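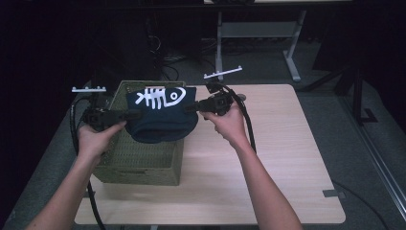
Clostside Home Support
Ticket: Woven storage basket, olive - color coming off on hats
Opened by: Despina Toma
Date: 14 January 2019
Status: Open, waiting on customer

Hi there! Writing in about the olive Bretora basket I bought from you in June. It's the rectangular one, and I keep our winter hats in it (mine, the kids', plus a couple that I think belong to cousins). I love it, it's the right size for the table by the door, but I'm getting a greenish smudge on anything pale that sits at the bottom for a few days. A cream scarf got it worst. The navy beanie with the fish skeleton on the cuff has a white print, so I've been keeping a close eye on that one and so far it's fine.

What I've tried:

Vacuumed the inside with the brush attachment. No change.

Wiped the weave with a damp white cloth. Light green on the cloth the first time, less the second, then it came back after a week of use.

Lined the bottom with an old pillowcase. It works, but it bunches up every time somebody digs for a hat - and somebody is always digging for a hat.

I also wanted to know if the color was getting onto the table, so I took everything off and had a good look at the top. It's a light wood grain, so I figured a stain would show up pretty fast.
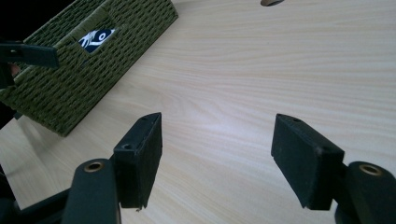
Tabletop with the basket on it.

I couldn't find any green on it, so I'm guessing it's only a problem with fabric pressing on the inside. The table is from Durrani and I'd be a lot more upset about that than the scarf!

Reply from Clostside support:
Thanks, Despina. Please rinse the inside with cool water and a little white vinegar, and let it air dry fully before putting the hats back. Let us know if the cloth still picks up color after 19 days.

Update from Despina:
Did the rinse last night in the tub. The water went a pale tea color, then clear. It's drying over the rail now and the hats are in a Wustgate shopping bag in the meantime. Do you sell a fitted liner for this size? I'd happily buy one either way.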